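Section 4. Setting Out and Putting Away the Play Kitchen

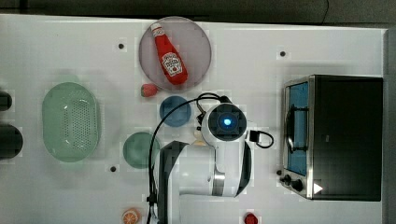
Samuele Donati wrote to us after the last edition that no child of his had ever put a plate back where a manual said it went, and he wanted to know who we thought we were writing for. Fair enough. The steps that follow are for the adult, and we have cut the ones that depended on a child's cooperation.

The Mowat play kitchen set comes with a printed card claiming that the whole thing can be laid out in 5 minutes and cleared in 4. We doubt it. Leave more time than that, and ignore the card's advice on "learning zones" too, which seems to have been written by someone selling mats.

4.1 Before you start

1. Pick a table with a plain, smooth top. A white one shows crumbs and sticky spots, and you will want to see them.

2. Wipe the table and let it dry.

3. Check each dish for cracks, especially along the rims. Throw out anything cracked. Glue is not a repair, whatever it says on the tube.

CAUTION: Small play food can be a choking hazard. A toy strawberry is a common offender. Check the age marking on every piece, and if a piece has no marking, keep it away from children who still put things in their mouths.

4.2 Laying out

4. Put the colander down first. It takes up the most room, and everything else can be fitted in afterward.

5. Set out the plates flat and apart from one another. Stacked plates look tidy and get pulled over.

6. Place the food. One piece to a plate is plenty. A big item such as a ketchup bottle can have a plate to itself, lying down. Standing it up only invites someone to knock it over.

7. Put the toaster oven on the table last, with its door, if it has one, facing the child.

NOTE: Some guides tell you to match the food to the color of the plate, red on pink, green on green, and so on. The claim is that it teaches sorting. It may. We have watched plenty of children ignore it and we no longer bother.

NOTE: Use toy bottles or empty ones. If you bring in a real ketchup bottle, wash it out completely, cap included, and leave it open overnight. A rinse under the faucet won't get the neck clean.

4.3 Clearing away

1. Take the food off the plates and put it in the bag or bin you keep for it.

2. Stack the plates by size, largest at the bottom.

3. Shake out the colander. Play dough gets into the holes and hardens there. Push it through with a blunt toothpick from the underside.

4. Wash plastic dishes by hand in warm water. The card says "dishwasher friendly," a phrase that promises nothing.

5. Wipe the toaster oven with a damp cloth. Do not put it in water.

CAUTION: Never store a toy oven beside a working one. Children have trouble telling you which is which, and so do visitors in a hurry.

4.4 Missing pieces

Look under the table, then inside the pots. Replacement food packs are sold under the Kisow name. Ferhat Karakaya, who tested the set for this edition, found the pack a poor fit for the plates and went back to using what he had. Spare dishes are covered in Section 7.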